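Sikel Program Alumni Board > Courses and Credits > Returning participants: the Kanaan Budgeting Week

Posted by program_office_ploltunstead, 11 July 2020
The Ploltunstead office invites comments on the revised outline for Kanaan Budgeting Week, the advanced course open to those who have completed the introductory week.

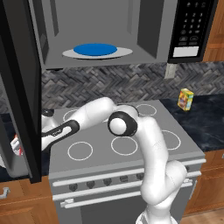
Nisreen Azar
I have read the outline and I support most of it. My concern is the second day. The session on cash flow assumes that every participant remembers how to prepare a balance sheet. Many of us completed the introductory week two years ago or more. A short review packet, sent before the course begins, would be of real help.

ledger_left
I respectfully disagree with the request for a packet. The course is listed as advanced, and the entry requirement is stated plainly. Time given to review is time taken from the household budgeting exercise, which in June was cut to 11 minutes in my group.

Nisreen Azar
The packet would be read at home and would take no class time. I should have made that clearer.

ledger_left
Thank you. I withdraw the point about class time. I still believe the requirement should be enforced at registration.

mt_returning
May I ask the office to confirm the fee? The outline gives $364, but the registration page shows $770.

program_office_ploltunstead
The fee for returning participants is $364. The higher figure applies to those who register for both Budgeting Week and the Peledach lending seminar. The registration page will be corrected.

mt_returning
Thank you. Is the Peledach seminar required for the certificate?

program_office_ploltunstead
It is not required. It counts as an elective.

quarter_close
I would question whether it should remain an elective. In my view, a person who cannot compare two loan offers has not finished a course in personal finance. The seminar should be part of the certificate, even if the fee must rise.

ledger_left
A higher fee would exclude the participants who have the most to gain. Please leave it as it is.

program_office_ploltunstead
Both views have been recorded. Enrollment is limited to 22 participants per section. Requests for the review packet may be sent to the office through the contact form, and a draft will be posted in this thread.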